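The Subscription Will See You Now

Every bag of coffee in my kitchen has a story printed on it, and I have stopped believing most of them. The one I opened this morning told me the beans had been "curated for my palate." I had never met anyone at the company. I had filled in a quiz.

The quiz is where it starts. Do you like chocolate or berries? Are you a morning person? Would you call yourself adventurous? I took the one run by Plamer in February and said yes to chocolate, no to adventure. A medium roast from Colombia came in the mail. Then I took it again under my wife's email and answered the opposite way on every question, and got the same medium roast from Colombia with a different sticker on the front.

To be fair to Plamer, it was a decent medium roast.

I wanted to know how much of the home coffee boom is coffee and how much is billing. Subscriptions are now the normal way for a small roaster to sell to people who live nowhere near it, and the pitch hardly changes from one to the next. You'll get fresher beans. You'll save money. You'll discover things you would never have picked off a shelf. I spent a winter testing those claims with a kitchen scale, a notebook and a credit card I should have watched more closely.

Freshness first. Cuvton, which calls itself a "roast to order" company, prints the roasting date on the bottom of the bag in gray ink on a gray background. Once I learned to tilt the bag under a lamp, I found that my first two shipments had been roasted well before I ordered them. I wrote to ask. The answer I got back said that "roast to order" describes "a philosophy of matching supply with demand." I read that sentence several times and I still think it means no.

Does it matter? Less than you'd hope, if you've been paying extra for it. Beans straight out of the roaster often taste sharp and gassy, and plenty of people who know what they're doing let them rest for a week or more. The supermarket bag with no date at all is a gamble, sure. But the gap between a good bag from a shop down the street and a good bag from a warehouse two states away is mostly shipping.

Yavuz Eren ran a roasting business for years before he sold it, and he is more patient with all this than I am. "People want to feel chosen," he told me when I showed him my quiz results. "You have four coffees in the building. You can't make 400 different matches out of four coffees. So you write 400 nice emails."

He doesn't think that is a scandal. He thinks it's retail. I asked whether his own company had a quiz, and he laughed for longer than I expected and then changed the subject to grinders.

Then there is the money. Uysal sells its plan with a line about saving up to $344 a year, and I would love to meet the person who has saved it. Read the small print and the comparison is with buying a large latte in a cafe, daily, and never again once the beans arrive. I don't do the first thing and I certainly can't promise the second. My own costs went up. Beans that come whether or not you need them get used faster, or they get given away, or they sit behind the flour until you feel bad about them. I gave my neighbor so much coffee that she asked me, kindly, if I was all right.

Canceling was another education. Two of the services let me go with a click. The third wanted me to pause instead, then offered me a smaller bag, then asked me to pick my reason from a list. The list had no entry for "I have too much coffee," so I chose "moving abroad." They wished me luck.
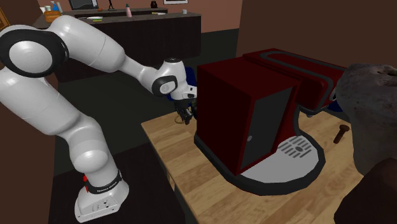

KITCHEN & COUNTER

The machines are where the small sums turn into big ones. Once the beans are coming every two weeks, the emails turn to what you're brewing them in, and the tone gets a little sorry for you. Rutitness, whose name I assumed was a typo until I saw it on the invoice, offered me "member access" to an espresso setup priced at $3,730. As a loyal customer I could have it for $2,479. I had been a loyal customer for one bag.

I looked for anyone who had ever paid the higher price and couldn't find a trace of them. The discount had no end date either. I checked back several times, at breakfast and once at 2 a.m., and the offer was always just about to close.

I don't doubt that the machine makes good espresso. At that price it had better. What I doubt is the idea that my coffee was bad because my equipment was humble. I asked Eren what he uses at home and he described a plastic cone, paper filters, and a kettle with a dent in it. His one indulgence is the grinder, and he bought that used. Grind evenly, he says, use more coffee than you think you need, and clean everything more often than you want to.

I tried it his way with the last of the Colombian. It was better than the same beans had been all winter, and I had changed the grind and washed the carafe. I'd love to blame Plamer for the earlier cups, but I can't.

I have kept one subscription, which I suppose weakens my case. It's from Cuvton, the gray ink people. Their decaf is good and the shop near me doesn't stock one I like. I set it to the longest gap between shipments that the website allows, and I still check the date under the lamp.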